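Why Do Clothes Crumple?
A Stitcombe Junior page about fabric, folding and the mysterious heap on the bed

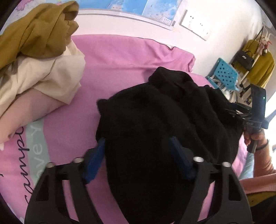

What is a crumple, anyway?

Take any piece of clothing and drop it on a bed. It will not land in a neat square. It has never landed in a neat square, for you or for anyone in history. It lands in a lump, and if it is black, the lump looks a bit like a sleeping cat until you get close.

A black thing bunched up on a bright pink sheet is a good one to study, as you can at least find it. The same lump on a black blanket could stay lost until May.

Cloth crumples easily because it is made of threads, and threads bend. Paper bends too, but paper makes a fuss about it and keeps a sharp line forever. Cloth gives way in soft curves. Scientists who study this call it "drape." Parents who study this call it something else.

Over and under, over and under

Look very closely at a bed sheet. Use a magnifying glass if you have one. You will probably see threads going up and down, and other threads going side to side. Each thread goes over one, under the next, over one, under the next. This is called weaving, and people have been doing it for far longer than they have been making beds properly.

Now look at a T-shirt. It is different. T-shirts are usually knitted, so the yarn goes around in tiny loops, and each loop hangs on to the loop below it. Pull the shirt gently and the loops open up. Let go and they shrink back. This is why a T-shirt stretches over your head and a woven sheet does not. (Please don't test the sheet.)

So where do wrinkles come from?

Cotton comes from a plant. Inside every cotton fiber are very long, thin molecules lying side by side, holding on to each other with weak little bonds. When the cloth is squashed, some of those bonds let go and take hold again in a new place. Now the cloth "remembers" being squashed. You have a wrinkle.

Water and heat both help the bonds let go, so a damp shirt left in a ball overnight comes out looking like a walnut. An iron uses the same trick in the other direction. It warms the cloth and presses it flat, and the bonds settle down that way instead.

Wool is springier and forgives more. Polyester hardly notices. Linen wrinkles if you look at it in an unfriendly way.

What the fold is for

Meenakshi Pisharody wrote the folding pages in our Stitcombe handbook, and she once folded 32 shirts in a row to see whether she would get faster. She did, up to shirt 20-something, and then she got bored and slower. Her advice is short: find the collar first.

The collar tells you where the top is. A garment in a heap has no top or bottom or front, and you can turn it over for quite a while meeting nothing but sleeve. Once you have the collar, the rest of it has to follow.

How to get from a lump to a square

1. Find the collar or the waistband.

2. Pick it up there and give it one good shake. Stand back from lamps.

3. Lay it face down on something flat. A bed is fine. A bed with a dog on it is less fine.

4. Smooth it from the middle out to the sides with your hands.

5. Fold in one side, then the other, and tuck the sleeves back on themselves.

6. Bring the bottom up to the top.

7. Put it on the pile. Do not throw it at the pile.

A word about piles

A pile works best with the big, heavy things at the bottom and the small ones on top. Most piles in real bedrooms are built the other way around, by people in a hurry, with one thing folded and the next one twisted up and heaped on it. Those piles lean. Then they slide – usually at night.

Something to try

Find a cotton sock and a woolly sock. Scrunch each one in your fist while you count to 32, then put them both on a table and watch. Which one opens out more? Write down what you see. Then put the socks away, in a drawer, with their partners if the partners can be found.

Words to know

Drape: the way cloth hangs or falls.
Fiber: a very thin strand, such as a hair of cotton or wool.
Weave: to cross threads over and under each other.
Knit: to make cloth out of loops of yarn.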